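About Undar

Undar helps people buy robot equipment without regretting it by the second invoice. We plan cells, write budgets, read quotations closely and sit in on supplier calls, where our job is mostly to ask what the price leaves out. We don't sell robots. We have been offered commission on several and have a drawer for the letters.

Our clients are colleges, small manufacturers and research groups with a sum of money and a date by which it must be spent. Most arrive with a quotation for two arms and a strong feeling that the hard part is done. The arms are usually the part we argue about least. We would sooner talk about the rail they bolt to, the cables, the lighting, the spare gripper fingers and who is going to be in the building when a wrist camera stops talking to the computer.

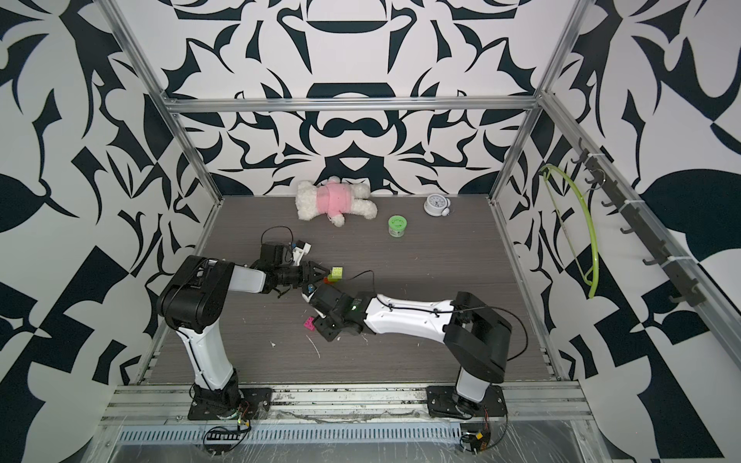
Every budget we write goes through the Hireck sheet, which has 136 lines and has never been called beautiful. It began as a list of things we forgot to buy for our first client. Line one is the robot. Line two is delivery of the robot, which surprises people. Further down you will find extrusion, brackets, cable ties, replacement cable ties, floor covering, wall covering, test objects, a vacuum cleaner and the electrician's second visit. Finance departments dislike the sheet on sight and tend to ask for a copy for next year.

Test objects deserve a word. A cell that is going to handle things needs things to handle, and they ought to be awkward in different ways. Toy bricks are small and hard, with studs to get hold of. Soft toys give when you squeeze them. A coat hanger is mostly gap. None of this costs much, but it does have to be on the order, and we have sat through a long meeting about which budget code covers a teddy bear. (Consumables, in the end.) 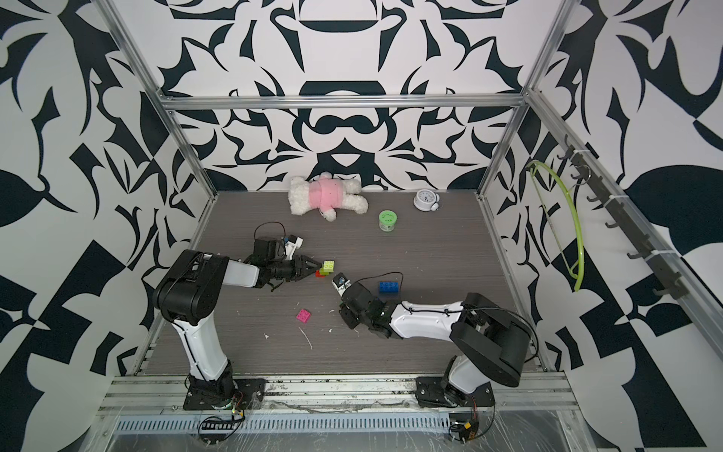
Two arms or one is the question we get most. A second arm costs more than a second arm: you pay again for the base, the gripper, the wiring and a good deal of somebody's patience keeping the pair out of each other's way. If the work needs one hand to hold and another to fiddle, buy two. If it only looks better in the brochure, buy one and put the rest into spares.

We work in three stages. Trevaskis is the planning visit, named after the street we started in, and takes a day. Nirnport is the written specification, costed line by line. After that comes purchase support, which lasts until the kit is bolted down and the final invoice agrees with the first one, or until we have found out why it doesn't.

The planning visit costs £189 and comes off the price of the specification if you go ahead. Ring us before you sign anything. We answer the phone until five, and until four on a Thursday.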